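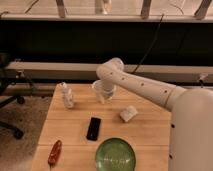

Slide 1: Hold the cup, then talk

Leave the slide up while people find their seats. Friday, after lunch, so start with energy.

Opening: Hands up if you've ever taught somebody to tie a shoelace. Did you explain it, or did you take hold of the laces and do it with them? Everything I want to share today grows out of that second way of teaching.

Point at the clear cup in the gripper. Ask the room how hard they would squeeze it. Somebody always says "not very". Good – now ask them to write that down as a number. Wait for the laugh, then move on.

Slide 2: Two ways to show a robot a task

By hand. You take hold of the arm and walk it through the job yourself. Lovely for beginners, you feel the weight of the arm and the corners of the movement straight away. The trouble is that your own hands and sleeves get into the camera view, and the robot will never see those when it works alone.

By remote control. You stand back and drive a second, smaller arm, and the big one copies you. It keeps you out of the way, but you lose your sense of touch, and for the first hour you'll feel as if you're wearing oven gloves. I did! It gets better fast.

(Mention Pokach here. It's our name for the recording software, and people will ask, so spell it.)

Slide 3: What we did at Mellcombe

The Tovside project recorded 338 demonstrations of one job: pick up a cup, carry it across a table, set it down upright. We threw out 106 of them. Go slowly on this bit, it's my favourite part of the talk.

Why so many? Mostly pauses. A person driving the arm stops to think, and the robot learns to stop as well, in the same spot, with nothing to think about. We also had two drivers with very different habits. One came at the cup from above, the other from the side, and the early model tried to go halfway between them and knocked it flying.

Play the clip of the cup. Play it twice, they'll want it twice.

Slide 4: Mess is good for you

Go back to the opening picture for a moment. There's a bottle on that table, a red pocket knife, a green glass bowl. If you only ever show the cup on a bare table, you get a robot that can only cope with a bare table. Move things between recordings. Swap them over. Be a bit untidy!

Clear plastic deserves a word too. The wood grain shows through the cup, so the camera has very little to go on apart from the rim and a few highlights.

Slide 5: Try it yourselves

The practice arm is in the Schmieder room until 4 pm. Sign the sheet by the door, 2 people at a time, one driving and one watching the screen.

If questions are slow, ask who plays video games. They usually want first go.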